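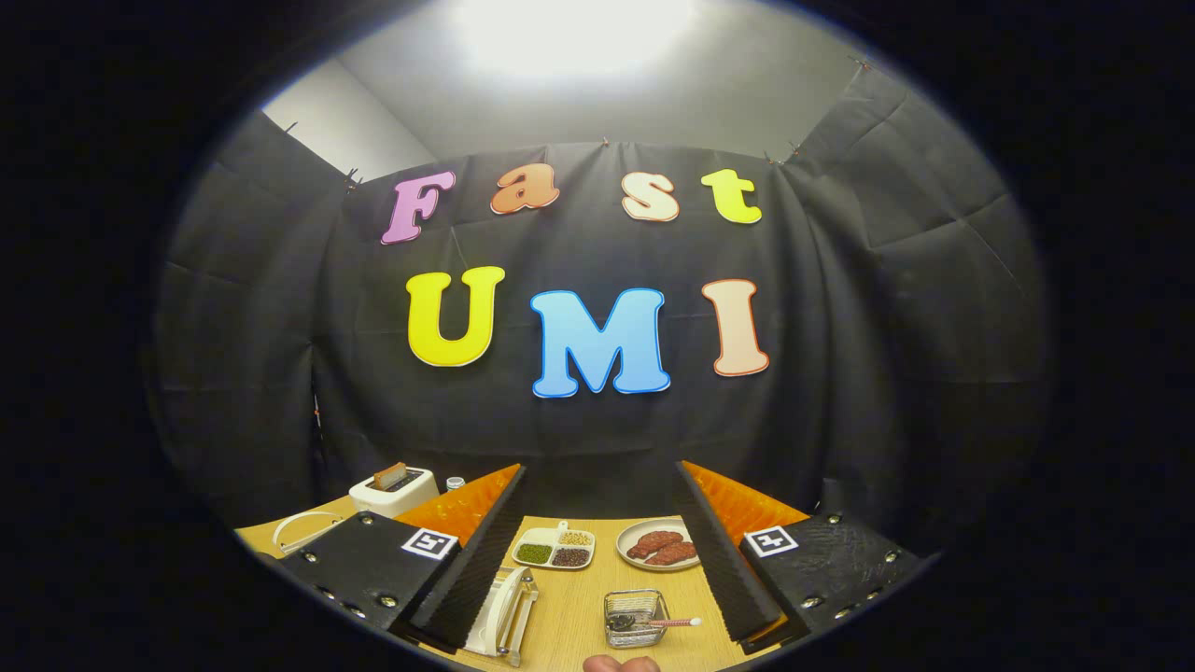 Fig. 1. Tabletop and black curtain.

MEDIA AND CELEBRITY CULTURE
Handout 6: The Throwback Post and Other Free Publicity

Read before the seminar. Bring your own copy of the Pludcombe worksheet, filled in.

1. What we're dealing with

A morning radio show posts an old promo shot of its hosts. A soap opera account posts the cast at a wrap party years back. An entertainment site picks up the post, adds four paragraphs, quotes two commenters, and runs it as a story. Most of you have read dozens of these. I'd like you to read the next one as if you had to pay for it.

Start with a simple test. Cross out every sentence in the story that only repeats what the post already said. Cross out every sentence that tells you how to feel about it ("hilarious," "unrecognizable," "fans were stunned"). Look at what's left. In the packet I gave you, the usual remainder is the name of the show and the time it airs.

2. Who posted it

Stories like these often say a star "shared" a picture. Check the account. Very often it belongs to the show, the station or the label, and somebody on salary picked the photo and wrote the joke. The star may have approved it. The star may not have seen it. The story rarely says which, and you should not guess in your essays either.

Our running case is Drokivance, the breakfast show covered in Handout 4. Its throwback posts cluster in January, when the show comes back from its break. You could call that nostalgia. I'd call it a launch schedule until somebody shows me otherwise. Be careful, though: timing is a reason to ask, and it doesn't prove anything. Last year several papers treated the calendar as a confession, and they lost marks for it.

3. The numbers

Like counts get quoted as if they measured something everyone agrees on. The Drokivance post in your packet had 1592 likes when the gossip site Cavotico wrote it up under a headline saying the internet had "lost it." Questions to ask of any figure like this:

Compared with what? The same account's ordinary posts get around 200. So the throwback did well by its own standards, and the headline is still silly.
When was it taken? A count at noon and a count at midnight are different facts.
What is a like? It costs a thumb movement. It doesn't tell you the person listens, or would recognize the hosts on the street.
Who gains from the figure being in the story? Think about the site as well as the show.

Comments are worse. Cavotico quotes 2 of them and writes "fans." You have the thread in your packet. Read all of it, then decide whether those two were typical, or just short and easy to paste.

4. "Humble beginnings"

The rise-from-nothing story is attached to nearly every throwback. Bad haircut, cheap jacket, look at them now. Notice that an old headshot is a poor piece of evidence for hardship. It was a professional photograph, paid for by an employer, made to sell somebody who already had a job on air. The clothes look cheap to us mainly because they're out of style.

The reading by Jõgi argues that audiences know all this and enjoy the game anyway. I'm only half convinced. The chapter rests on 20 interviews, all with people who answered a call for "superfans," and that is a strange group to generalize from. The section on teasing between co-hosts is much stronger, so spend your time there. Jõgi's point is that mockery from inside the show sets limits on mockery from outside it. If the hosts laugh at the hair first, the hair is used up.

5. Terms for the quiz sheet

Owned media: channels the show controls itself.
Earned media: coverage somebody else gives it. Ask whether "earned" is the right word when the coverage is a pasted post.
Embed story: an article built around one social media post, with little or no added reporting.
Self-deprecation as promotion: see Jõgi. Don't use this phrase for every joke a famous person makes. Sometimes a joke is a joke.

6. Worksheet

Pick one embed story from any entertainment site. On the Pludcombe sheet, fill in:
a line for who owns the account
a line for what the story adds
any figure quoted, and what it could be compared with
the strongest case against your own reading

The last line is the one people leave blank. I don't accept sheets with it blank.

Stories about a celebrity's health, children or divorce are off limits for this exercise. Use them in week nine, when we have the privacy reading.

Next time: apology videos. Watch the clip list first, with the sound off, then again with it on.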